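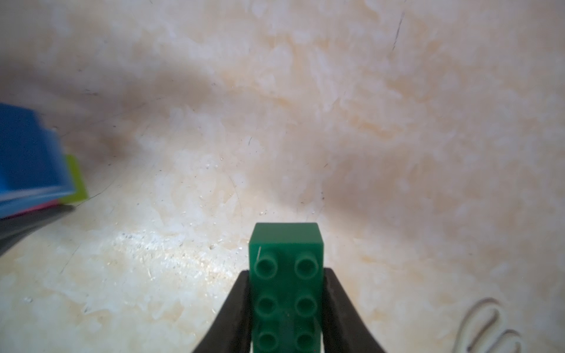 *Wrist cam view, green brick held in the new fingers.*

**Soft-ish fingers vs the stock Satora ones: first impressions, and a question about wrist cams**

**mulga_bill_bot** (original poster)

G'day all. I finally got the Vulik fingers onto my Satora arm on the weekend and I've been picking up toddler bricks like it's a paid job. The brick in the shot is one of the big chunky ones with the hollow-looking studs. I've got the fingers coming in on the long sides, tips up near the top pair of studs, and I reckon that's about as nice a centred grip as I've ever had out of this arm.

For those who missed my last thread, the stock Satora fingers are flat and stiff and they drove me up the wall. Any time I came in a few degrees off, the brick would pivot and I'd end up holding it by a corner. I did 25 picks with each set, same spot on the bench, same approach height, me nudging the brick a bit skew each time. Stock fingers dropped or twisted 9 of them. The Vuliks dropped 3. Not science, I know, but I was grinning like an idiot.

What I don't love is how much of the bottom of the picture they eat. They flare out wide toward the base, so down low I'm seeing a lot of dark finger and not much else. Does anybody tilt their camera up a touch to get around this, or do you just live with it?

**pourover_pete**

Nice grip! You're going to get three different answers on the tilt, so I'll go first. Leave it where it is. I tilted mine and lost sight of the lower part of whatever I was holding, and that turned out to be exactly the bit I needed when I went to stack it. You want to see the object in the fingers more than you want to see the bench.

Also, what's your bench? Is that stone or some kind of contact vinyl?

**mulga_bill_bot**

Contact stuff, the marble pattern one, it was on special. Looked lovely in the shop. I've since scuffed the daylights out of it.

**gantrygoose**

I'm going to be the grump here. Twenty-five picks isn't enough to say anything about 9 versus 3, especially with you doing the nudging by hand. You knew which fingers were on! I'd bet money you were a little kinder to the ones you'd just paid for. I've done it myself, and I only caught it when I got my daughter to place the parts while I looked the other way.

If you want a fair go, print a template with the angles marked and run both sets through the same list. Takes an evening.

And I'd swap that bench surface before you do another thing. All that cloudy cream and brown patterning is horrible for anything that has to find edges. I had a speckled laminate under my Fidell for months and kept blaming the camera.

**mulga_bill_bot**

Yeah, fair cop on the nudging. I'll print a template.

Not sold on changing the bench though. The green stands out a mile against it, and if my setup only works on a plain grey mat then I haven't got much of a setup, have I?

**gantrygoose**

Green does, sure. Try a cream brick.

**thimbleweed**

Hi from the other side of the pond (Saskatoon). I've had Vulik fingers on since July so I can talk about wear if it's any use. Mine are at 3,000 cycles and the inside faces have gone shiny where they touch. Grip's still fine on big bricks. On anything small and slick, like a pen cap, I've started to get a slow slide that wasn't there when they were new. I give them a wipe with isopropyl and that brings back most of it.

One thing I'd check on yours: do both fingers touch down at the same moment? In your picture they look nicely mirrored, but a still won't tell you if one side got there first and shoved the brick over. Close on a single sheet of paper standing on edge, nice and slow. If it bows to one side you've got an offset to trim out.

**mulga_bill_bot**

Oh that's a ripper of a test, thank you. Trying it tonight.

**mulga_bill_bot**

Tried it. Left finger lands first by a hair. Took me three goes in the calibration menu to sort it because I kept adjusting the wrong one (the menu calls them A and B, and there's no A or B marked anywhere on the flaming thing).

**pourover_pete**

Put a dab of nail polish on A. Do it now while you remember which it is.

**sixaxis_sal**

Has anyone here run the Sârbu controller with these? I'm on the standard Satora board and the closing speed is either asleep or a mousetrap, no in-between. A mate at our makerspace swears the Sârbu fixed it for him, but he says that about everything he buys.

**thimbleweed**

I have one. It does give you a proper ramp on the close, and you can set it to ease off for the last few millimetres before contact. It's lovely on light stuff that used to get knocked over. The setup software is a pain, though, and it forgets your profile if you pull the power before it's finished saving. I'd still buy it again.

**gantrygoose**

I'd say hold off. You can get most of that on the stock board by sending the close as two moves, fast to nearly there and then slow for the rest. It costs nothing. It isn't as smooth as what thimbleweed's describing, but for bricks you won't notice.

**thimbleweed**

For bricks, agreed. For the pen caps I noticed straight away, so it depends what you're picking up, Sal.

**sixaxis_sal**

Mostly seedling pots, the flimsy sort. I'll try the two moves first and come crying back if it crushes them.

**lurking_larrikin**

First post, be nice. Dumb question about the original picture: there's a bright blue thing over on the left that's all soft and blurry while the green brick is sharp. Is that the camera focus, or just the arm moving? Mine does the same and I've been fiddling with the lens ring for days.

**pourover_pete**

Not dumb! Could be either, and one picture won't settle it. Park the arm, wait a second, and grab another. If the stuff off to the side sharpens up, it was movement, and you can leave the poor lens ring alone. If it stays mushy then it's focus, and I'd set that so the fingertips are crisp and let the rest go.

**lurking_larrikin**

Parked it and everything came good. So it was movement. Days, I tell you.

**mulga_bill_bot**

Glad that's sorted mate. I've left the camera tilt alone for now, Pete wins that one. Template's printing, and I'll run the stock fingers again on Tuesday with my neighbour placing the bricks. Goose, I'll do a cream one as well, just for you.

**gantrygoose**

Post the misses too, please, with the angles. Those are the ones I want to see.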